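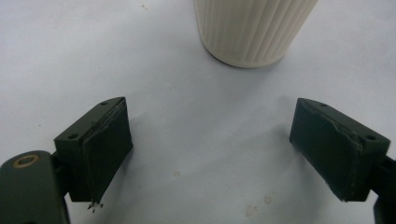 Ribbed white cup on the bench.

Thursday, October 4, 2018

Glaze notes, and I'm writing them up before supper this time so I don't have to guess at them next week! The Pestier clear went on nicely after I let the bucket sit overnight and sieved it twice (the first pass left those gritty little specks we all complained about in the spring). I dipped the test tiles for 3 seconds each and gave them a good long rest on the rack, and I have to say the coat looks a lot more even than anything I got out of the old Stellmont batch, which always wanted to run down into the foot no matter how kindly I spoke to it.

Bucket weight before dipping, 349 g over the last reading, so somebody topped it up with water. No harm done, but please jot it on the lid, friends.

Still puzzled by pinholes. My best guess is that the bisque is coming out dusty, so I'm going to wipe half of the next tiles with a damp sponge and leave the other half alone. Kiln is set for a 30 minute hold at the top, same as before, so that only the one thing changes.

To do: order more cones from Kang, patch the shelf wash, and move the slow-cooling trial to November when the kiln is free for a whole weekend.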